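Swapping hands at Skistham

Eetu Huttunen keeps the discarded hands in a plastic tub under his desk. There are two-finger grippers in there, a suction cup that lasted a week, and an early three-finger unit with the tendons pulled out.

"I don't throw them away," he says. "Somebody always wants to go back and check a number."

Huttunen runs hand trials for Skistham, a small outfit that tests humanoid robots on household jobs. Since April the job has been clothing: pick up a garment, move it, put it down where it was asked to go. He has been comparing two hands on the same robot, one from Fekora and one from Kisell, with the arm and the controller left alone.

The Fekora hand closes faster and has the stronger grip. Huttunen expected it to win easily.

"It's very good on a mug or a bottle. Then you give it a sleeve and it doesn't know what it's got. The fingers close all the way, the motor current looks the same as if it missed, and the robot goes off to do the next step with nothing in its hand."

The Kisell hand is slower but has pressure pads in the fingertips. He ran 218 pickups with each before he was willing to talk about a difference. Most of the gap came from thin fabric. On heavy coats the two were close enough that he wouldn't choose between them.
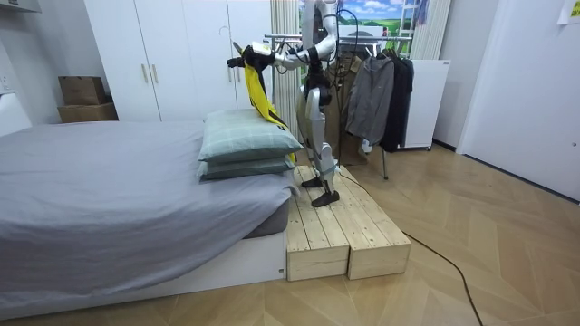
He does most of the trials in a furnished bedroom, and he is firm about that. The first round was done on a bench, with each garment laid flat on a rubber mat, and he now thinks the results flattered both hands.

"Nobody leaves a shirt flat on a rubber mat. It's in a heap, or it's half under something. The colour of the sheets matters to the camera too. We lost a whole Monday to that."

The camera is his other complaint. The team tried a wider lens from Shehu, which saw more of the bed but blurred the edges of folds. They went back to the old one and accepted that the robot would have to turn more often.

Asked about wear, he gets out a notebook. The fingertip pads are supposed to be checked every 1,000 grasps. He has been changing them at about 800, when the readings start to drift. A change takes him 14 minutes, including recalibration.

"That's fine for us. I wouldn't want to ask a person at home to do it."

He hasn't made a final recommendation. Fekora has offered a padded fingertip, and he wants to run it through the same set of garments first. The parts are on order, and there is still room in the tub.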